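Kitchen & Home > Storage > Reviews

Terkach Drawer Dividers, Two Years In

I bought my first set of Terkach spring-loaded drawer dividers in December, when we had just moved into a house with deep kitchen drawers and nothing inside them to keep order. I have since bought two more sets, returned one, and fitted them in most of the drawers we own. I paid for all of them.

What you get

The standard set is four dividers. Each one is a flat bar of bamboo with a spring at one end and a rubber foot at both. You squeeze it shorter, drop it in the drawer, and let go. The spring pushes the feet against the drawer walls and friction does the rest. There are no screws and no glue. The box also has a sheet of instructions that you will not need and a small packet of spare feet that you should keep.

Terkach sells the dividers in two heights. The short ones suit flatware and other small things. The tall ones are meant for clothes and for deep kitchen drawers. I started with the short ones, which was a mistake for my kitchen, because wooden spoons slid right over the top every time the drawer closed hard.

The finish is smooth on the faces and a little rough on the bottom edge. I ran a piece of fine sandpaper along mine before putting them in a drawer with a painted base. It took a few minutes and I would do it again.

Fit

Measure the inside of the drawer, not the front. The front panel on most kitchen drawers is wider than the box behind it, sometimes by a lot, and I think this accounts for most of the unhappy reviews I have read. Measure at the back too. One of our older drawers is narrower at the back than at the front by enough that a divider set near the front would not slide back without jamming.

The spring has a good range, but the grip is not even across it. When the divider is squeezed almost as short as it goes, it holds very firmly and is hard to place straight. Near its full length it holds weakly and a bump will knock it loose. The middle of the range is where you want to be. If your drawer is at the long end, buy the next size up.

Wall thickness matters as well. Solid drawers with decent joints are fine. On a cheap bedroom chest with thin sides, the tall dividers pushed the walls outward enough that the drawer started to rub on its runners. I moved those dividers to a different chest and the rubbing went away.

How they have held up

The bamboo is fine. None of the bars have warped or split, including the pair in the drawer next to the dishwasher, where a fair amount of steam gets out when the door is opened early.

The springs are also fine, with one exception. A spring in the second set made a scraping noise from the first day and then stuck in the closed position. I wrote to the company and got a reply from Maureen Marsden in customer service, who asked for a photo of the divider and the lot number on the box. A new one arrived the following week. I was not asked to send the bad one back.

The feet are the weak point. They are held on with a thin adhesive pad and they come off when you move the dividers often. I have lost two. If you set your drawers up once and leave them alone you may never see this, but I move mine every few months, and the spare packet is now empty. Terkach does not sell feet separately, and it should. I have been cutting replacements from a sheet of rubber shelf liner, which grips nearly as well and costs very little.

Cleaning

Crumbs collect along the bottom edge on both sides. The dividers lift out with one hand, so this is no great trouble, but it does mean taking everything out of the drawer and then putting the dividers back where they were. I marked the positions with a pencil on the drawer wall. A damp cloth is enough for the bars themselves. I would keep them out of the sink and out of the dishwasher, and I would dry the spring end well.

Every so often I wipe them with the same mineral oil I use on the cutting boards. The color goes a shade darker and food stains wipe off more easily afterward. Let the oil dry for a full day before you put the dividers back, or the feet will slip.

Compared with the others

The set I returned was not a Terkach but I should mention the two rivals I tried along the way, as most people will be choosing among the same three.

Lallby makes a plastic tray system. The trays come in several sizes and clip together. They are cheaper, they wash in the dishwasher, and they never move. The trouble is that they rarely fill a drawer exactly. In our main drawer I had a gap down one side that was too narrow for anything useful and just wide enough for a teaspoon to fall into. For flatware alone I would still consider them.

Vaher makes a spring divider very close to the Terkach in design, with a foam strip where Terkach has rubber feet. The foam is kinder to soft wood and does not fall off. It also compresses over time. After one summer the Vaher dividers had gone slack and would tip over when the drawer was opened quickly. My neighbor Iveta Kadlec has the same ones in her sewing table and has had no problem at all, but her drawers hold thread and buttons and are opened gently. Mine hold a rolling pin.

I also returned one set of tall Terkach dividers, ordered for a dresser that proved too wide for them. The refund was quick. I paid the postage.

One point about wood drawers in general. If yours are bare inside, a light coat of wax on the base makes things slide more easily and keeps the dust from settling into the grain. Keep the wax off the walls where the feet will sit.
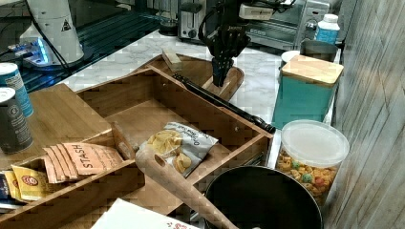 Layouts that worked

For utensils, run the dividers front to back and make the lanes uneven. One wide lane for spatulas and whisks, and narrower ones for everything long and thin. Equal lanes look tidy in the catalog and waste space in a real kitchen.

For dish towels, use two tall dividers and fold the towels so they stand on edge. You can see all of them at once and the stack does not fall when you take one out.

For food wrap and foil, skip the dividers. The boxes are stiff enough to stand up by themselves, and they take up the full width anyway.

For socks, the tall dividers are good, but leave the lanes loose. If you pack them tightly the bars lean.

Price

I paid 21 dollars a set for the short dividers and a little more for the tall ones. That is more than bent bamboo and a spring would seem to call for, and there are store brands for less. I have not used those for long enough to say how they compare. The sets do go on sale, usually after the holidays, when everyone is putting their closets in order.

Who should buy them

Buy the tall set if you have deep drawers with solid sides and you expect to change your mind about where things go. Buy the short set for flatware and desk drawers. If your drawers are very wide or have thin walls, look at trays - the spring will either hold too weakly or push too hard.

I would buy them again for the kitchen. In the bedroom I would use shoe boxes, as I did before.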